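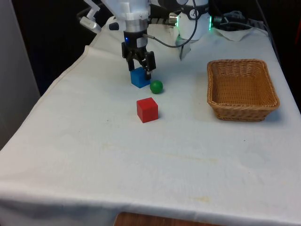

About Nekport

Nekport develops control and planning software for robot arms. The company was founded by Montserrat Tovar and Gun-woo Min and employs 16 people at its Becerra office.

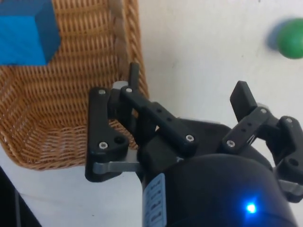
Our main product, Bilell, combines object detection, grasp planning and motion control in a single package. Each release is tested on sorting and placing tasks with blocks, balls and baskets before it reaches customers.

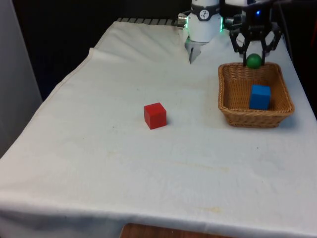 Innes Shearer leads the perception group. Tegwen Hopkin is responsible for tooling and customer support. Requests for a trial license may be sent to the Becerra office.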